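Prurley bench notebook
April 24, 2018

Morning

Got in early and had the bench to myself for the first stretch, which was great, then people started drifting over from the packing side and it got a lot more fun. Week five of Prurley and I still get a kick out of turning the arm on.

For anyone reading back: Prurley is the tray job. Tray goes down, sticks go in side by side, band, cloth over the top, tray goes out to Brovitz. Packing has done it by hand forever. The plan we agreed on in March is that the arm takes the placing and carrying, and people keep the cloth, the checking, and anything that needs a decision. I was nervous about that split when we wrote it down. I like it more every day.

The grid is the thing that got us unstuck. Before the tape, every conversation about where something should go was a lot of pointing and "no, a bit left of that." With the lines down you can say which cell you mean and everybody at the table knows, including the people who have never touched a pendant. Blue tape! I spent most of a week on a fancier idea with printed markers and then one of the packers asked why we didn't just tape it.
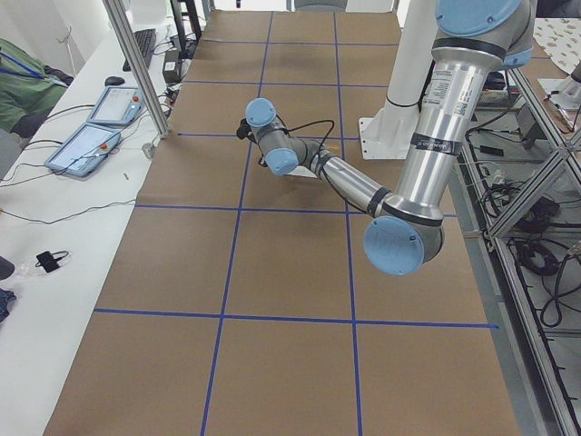 Two of the packers did their first real session on the pendant today. One of them had been pretty open about not wanting to (fair enough, she has been at Plusiritz longer than the building has had decent heating). We started with the e-stop, pressing it, resetting it, pressing it again, until it got boring. Then jogging at slow speed, joint by joint, then straight lines. By the end she was telling me my approach path to the far row was silly and she was right, it swings the elbow out for no good reason. Changed it on the spot. The new path is shorter and it looks calmer, if that makes sense. You don't flinch when it moves.

Note to self: write the path change into the Janevski sheet before I forget. Old one was "far row approach B," new one should be C. Don't overwrite B.

Numbers from the morning: 50 placements, 17 of them outside the tolerance we set. That sounds bad and I don't mind it at all. Last time we couldn't say which ones were off or by how much, we just had a feeling. Now I can sort them by cell, and the misses bunch up toward the far end of the table, where the arm is most stretched out. That's something we can work on.

Wrist view

Spent the time before lunch on the wrist view. Tape crossings are lovely targets, two straight edges meeting, strong color, and where one strip goes over the other you get a slightly darker patch. The finder wants a right angle and it never gets one from a tilted view, so I loosened the angle limit and let it accept slanted crossings. Much happier. It does still get confused if something dark sneaks in along the side of the view, so I'm going to mask the left border and see what that costs us.

Also worth writing down: the packers like looking at this view. I had it up on the monitor while we ran and there was a little crowd. Someone said it was the first time they understood that the thing only knows what it's shown. We ended up having a really good talk about what it would miss. A stick with a split in it. A tray with a chipped corner. A cloth with the hem coming loose. They rattled these off faster than I could type, and that list is going straight into the check step that stays with people.

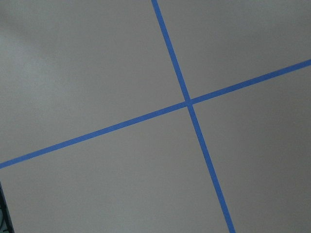
After lunch: trays

Moved on to trays. What we wanted to know is how much skew a person can live with when they come in to do their part. On paper we want the tray square to the tape. In practice nobody on the packing side puts it square, they give it a slight turn so the near end comes to the hand, and it saves them bending the wrist. I've watched them do it for weeks and never once thought to ask.

So we tried it their way. Things to keep from the session:

1. Leave the tray at a small angle inside its cell. The tape tells you which cell, it doesn't have to tell you the angle. I'll add an angle field per cell so each station can set its own.

2. Sticks lengthwise, parallel, band up near the far end. If the band sits lower, the cloth catches on it. (Packing knew this. It was not in any document I have.)

3. Cloth stays a hand job. I had half a mind to try it with the gripper and the packers laughed at me, kindly. Folded cloth does what it wants, a corner curls up and now your nice flat thing has a flap in it. A person fixes that without breaking off a conversation.
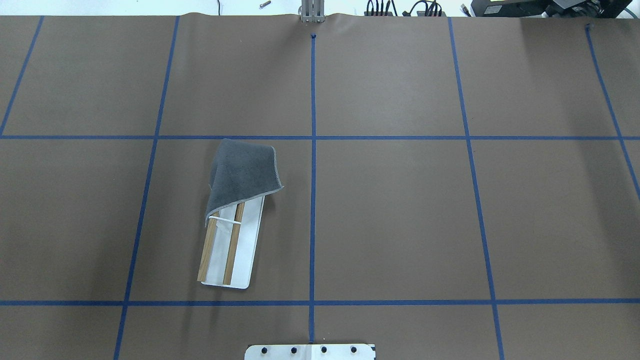
4. Tray calls, meaning who says "ready." We tried the arm waiting for a button and we tried the arm waiting for the person to step back. Button wins. People want to be the one who says go.

How it feels on the floor

I want to get this down while it's fresh. The worry in March was that the arm would set the pace and everybody would be chasing it. With the button it's the other way around, the arm waits, and it waits without sighing at you. One of the packers said her shoulders hurt less on the days she runs the bench, as the reach to the back row was always the bad part. I'd love to have that measured properly and not just overheard. Will ask whether we can keep a simple tally by station for the next 4 weeks.

Less good: the job is quieter. Two people at the long bench used to talk all day, and now one is at the bench and one is at checking with her back turned. They both brought it up, separately. I think we can turn the checking table so they face each other. It costs us one longer cable and a bit of floor space. Doing it tomorrow if I can find the cable.

Still open

Mask the left border in the wrist view, rerun the same placements, compare by cell.
Far row approach C into the Janevski sheet.
Angle field per cell.
Ask Brovitz if they care which way the cloth corner points. I suspect no, packing says yes.
Cable for the checking table.
More blue tape, we're down to 4 rolls and packing has started borrowing it for their own shelves.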